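## 4. Puzzle generation and grading

Each Sillow puzzle starts from a filled grid. The generator removes clues one at a time in random order and runs the solver after every removal. If the solver finds a second solution, the clue goes back and the next one is tried. Removal stops when no further clue can be taken out.

We generated 2000 puzzles on the small board and 3000 on the large one. Boards whose solution was a rotation or reflection of an earlier one were thrown out before grading and replaced. The solver was capped at 50 guesses per puzzle – anything that reached the cap was labelled "unrated" and left out of the difficulty analysis, but kept in the download set.

Grading follows the rule list of Wendholm, with one change. Wendholm treats a forced colour along the edge of the board as a separate rule. In Sillow the edge cells behave the same way as the centre cells, so we merged the two. A puzzle takes the grade of the hardest rule needed to finish it.

### 4.1 Playing in the browser

The browser version is written in plain JavaScript and draws to a single canvas. Undo is unlimited within a session. Saved games are stored locally, and clearing the browser's storage deletes them. Keyboard play was added in March, after the first round of testing.
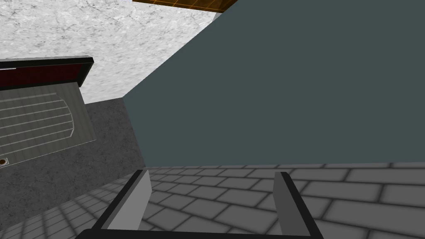 ### 4.2 Limits of the grading

The grade says nothing about how long a puzzle takes. A large board with an easy grade can still be tedious, and several testers said so. We also did not model guessing, which many players favour over the harder rules.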